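浴室で学ぶロボット:学生クラブ「Arko」に聞く

Hurnside工科カレッジのロボットクラブ「Arko」は、今年から家の中で働くロボットの課題に取り組んでいます。私はこの学校に留学していて、学生会のページに記事を書いています。三月の終わりに練習を見学し、そのあと部員の皆さんに食堂で話を聞きました。皆さんの希望により、名前は出さずに書きます。言葉はできるだけそのまま残しましたが、私の日本語でまとめた部分もあります。

Arkoの部員は19人です。そのうち四人が「水まわり班」に入っています。水まわり班という名前は、初めて聞いたとき、水道の修理をするグループだと思いました。そう言うと、班長は笑いました。

「新入生にもよく言われます。でも、名前を変える話し合いをする時間があったら、練習をしたいです」

この班の目標は、学生大会「Titer」の家事部門に出ることです。家事部門には台所、寝室、浴室の三つの課題があります。出場するチームは一つを選びます。Arkoは浴室を選びました。課題は、浴室に入り、ごみ箱の袋を交換し、床の布を拾ってかごに入れ、最後にドアを閉めて出ることです。人が読めば数行で終わりますが、班の皆さんは冬の間ずっと、この数行と一緒に暮らしていたそうです。

なぜ浴室を選んだのですか、と私は聞きました。班長は少し考えてから答えました。

「去年、先輩たちは台所を選びました。台所は物が多いので、見た目が楽しいです。でも、作業台の前に立ってしまえば、ロボットはあまり動かなくてもいい。浴室は狭くて、物は少ないけれど、体の置き方を考えないと何もできません。私はそこが面白いと思いました」

ほかの班員はこの選び方にすぐ賛成したわけではありません。ソフトウェアを書いている班員は、最初の会議で反対したと言います。

「鏡、ガラス、つやのあるタイル。センサーが苦手なものばかりです。どうしてわざわざそこへ行くのか、と思いました。二週間ぐらい、私は少し怒っていました」

今は怒っていませんか、と聞くと、「今はタイルに怒っています」という返事でした。

練習の場所は、学校の近くにあるAcuña館の一室です。本物の浴室がついています。濃い色の木のドア、ベージュのタイル、曲がったガラスのシャワー。ドアのそばの隅には赤い針金のごみ箱があります。部室にも段ボールで作った浴室の模型がありますが、班の皆さんはもうあまり使いたくないそうです。段ボールは光を返さないし、押せば曲がってしまうからです。

操作は、最初は人がします。部員が手元の装置で二本の腕を動かし、その動きとカメラの映像を記録します。記録が十分に集まったら、それを使ってロボットが自分で動くように学習させます。この「人が動かす」役を、Arkoでは「先生役」と呼んでいます。先生役がきれいに動かないと、ロボットも変な癖を覚えてしまいます。

「私の癖を覚えました」と、先生役をいちばん長くしている班員が言いました。「私は物をつかむ前に、手首を一度右に回すんです。自分では知りませんでした。ロボットが同じことをしたので、恥ずかしかったです。家で母に話したら、子どものときからそうだと言われました」
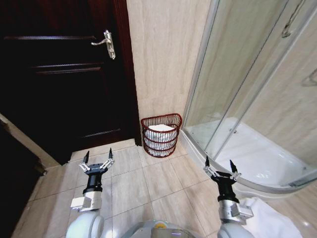

浴室を選ぶのなら、もっと広い浴室から始めるべきだった、と別の一人が言葉をはさみました。広い部屋で袋の交換だけを先に覚えさせ、狭い部屋はあとにすれば、冬の間の苦労は半分になったはずだ、という意見です。班長はうなずきましたが、完全には同意しませんでした。

「大会の部屋が広いかどうかは、当日までわかりません。狭いほうに合わせておけば、広くても困らない。そう考えました。でも、苦労が半分になったというのは、たぶん本当です」

このとき、二人の間で短い議論が始まりました。腕の長さと、体を回すときに必要な床の広さについての話で、専門の言葉が多く、私は全部は理解できませんでした。録音を二回聞きましたが、それでもわからないところは、ここには書きません。

私が理解できた範囲で書きます。腕を前に出したまま体を回すと、ひじがドアや壁に近づきます。だから先に腕をたたみます。しかし、たたんだ腕はカメラの前に来るので、床が見えにくくなります。見えない間は止まって待つか、覚えている地図を信じて進むかを決めなければなりません。班の皆さんは、はじめは待つほうを選び、今は地図を信じるほうに変えたそうです。

「待つと安全ですが、制限時間がなくなります」とソフトウェアの班員が説明しました。「地図を信じると速いですが、誰かがスリッパを一つ置いただけで困ります。今は、スリッパを置かないことが部の規則になっています」

次に、袋の交換について聞きました。見学の前、私はドアがいちばん難しいと思っていました。班の皆さんの答えは違いました。難しい順に言うと、袋、布、ガラスのそばでの移動、そしてドアだそうです。

袋が難しい理由を、先生役の班員は手を使って説明してくれました。「袋は、つかむと形が変わります。一回目につかんだときの形と、二回目の形が同じことはありません。カップなら、一度覚えれば次も同じカップです。袋は毎回、初めて会う人のようです」

二本の指でつかむロボットの手は、人の手とかなり違います。人は親指と人さし指で袋の口を開いて、ほかの指で支えます。ロボットは片方の手で縁をつまみ、もう片方の手で広げます。そのため、両方の手が狭い隅に同時に入らなければなりません。班では、両手の入る順番を決めるだけで一か月かかりました。左が先、というのが今の答えです。右が先のほうがいいという班員もまだ一人いて、この点については今も話し合いが続いています。

記録の数も教えてもらいました。三月までに、袋の交換の記録は193回分たまりました。学習に使ったのは、そのうち78回分です。残りは、途中で袋が破れたもの、先生役が迷って手が止まったもの、カメラの時刻がずれていたものなどです。

半分以上を使わないのはもったいないと感じました。そう言うと、班長は首を振りました。

「捨てたのではなくて、別のフォルダーに置いてあります。失敗の記録は、失敗を見つけるプログラムの練習に使えます。それは二年生の一人がやっています。まだ動いていませんけど」

「もうすぐ動きます」と、テーブルの端から本人が言いました。皆さんが笑いました。

ガラスとタイルの話に戻ります。つやのあるタイルには天井の明かりが映ります。人はそれが明かりの反射だとすぐにわかりますが、プログラムにとっては、壁に白い丸い物がついているように見えることがあるそうです。ソフトウェアの班員は、ある晩、ロボットが何もない壁に手を伸ばそうとするのを見て、原因がわかるまで帰れませんでした。

「終電に間に合わなくて、Acuña館から歩いて帰りました。歩きながら原因がわかりました。それで少し走りました。走っても家に着くのが早くなるだけで、直すのは次の日なんですけど」

ガラスについては、もっと簡単な方法を選びました。透明な板はセンサーで見つけにくいので、縦の金属の枠を見つけて、そこから板の位置を計算します。ただし、曲がったガラスでは計算が合わないことがあります。枠は正しい位置にあっても、その先の板は手前にふくらんでいるからです。今は、枠の横に余分な距離を取って、そこには腕を入れないことにしています。 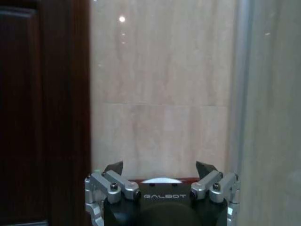

手先のカメラと頭のカメラでは、どちらを多く使いますか。

つかむ直前は手先のカメラで、それ以外の時間は頭のカメラです。切り替える距離は、物によって変えています。

この答えをくれたのは班長です。続けて、切り替えの瞬間がいちばん怖いとも話してくれました。二つのカメラは高さも向きも違うので、同じごみ箱でも別の物に見えます。手先のカメラは近くのことをよく教えてくれますが、自分が部屋のどこにいるかはあまり教えてくれません。だから、切り替えたあとに体を動かすのは禁止です。動かしたいときは、一度手を引いて、頭のカメラに戻してからにします。

「人間も、針に糸を通しながら歩きません」と班長は言いました。この例えは、新入生に説明するときにも使うそうです。

クラブの生活についても聞きました。水まわり班は授業のあとに集まり、一回の練習はだいたい夕食の時間までです。準備には時間がかかります。床に物がないか確認し、腕を原点に戻し、カメラの時刻を合わせ、非常停止のボタンを押す人を決めます。ボタンの係は、練習の間、ほかのことをしてはいけません。携帯電話も見ません。

新入生は全員、最初の月にこの係をします。退屈ではないですか、と一年生に聞きました。

「最初は退屈だと思いました。でも、ずっと見ていると、次にロボットが何をするか、だんだんわかるようになります。先輩が気づく前に押したことが一度あります。あのときはほめられました」

その一年生は、来年は先生役をしたいと言っていました。先生役になるには、段ボールの模型で試験を受けます。空の袋を交換して、布を一枚たたんで、壁に一度も触らないことが条件です。布をたたむことは大会の課題にありません。なぜ試験にあるのかを班長にたずねると、前の前の班長が決めたことで、理由は伝わっていないそうです。

お金のことも少し書いておきます。クラブの予算でいちばん多いのは、意外なことに指先の交換部品だそうです。先端の材料が減ると、薄い袋がすべります。班員たちは、すべり止めにいろいろな材料をはって試しました。自転車のチューブ、台所用の手袋、消しゴム。消しゴムはよくつかめますが、タイルに跡が残るので、すぐにやめました。跡を消すために、ほかの消しゴムを使ったそうです。

Titerの予選では、袋の交換まで終われば点が入ります。布を拾うところまでできれば、決勝に行ける可能性があります。目標を聞いたとき、四人の答えは同じではありませんでした。決勝に行きたい人、とにかく袋を破らずに終わりたい人、ドアをきちんと閉めて出たい人。ソフトウェアの班員は、目標よりも先に、会場の壁がどんな材料なのかを知りたいと言いました。主催者に質問のメールを送ったところ、「一般的な浴室の壁です」という返事が来たそうです。

「つやがあるか、ないか、それだけ知りたいんです。もう一回送ります」

食堂が閉まる時間になったので、話はそこまでになりました。班の皆さんはそのあと部室に戻り、交換用の袋を箱に詰める作業をすると言っていました。水まわり班では新しい部員を探しています。プログラムの経験は必要ありません。興味がある人は、授業のあとに部室のドアをノックしてください。Acuña館での練習を見学したい場合は、前の日までに連絡が必要です。スリッパは入口の棚に置いてください。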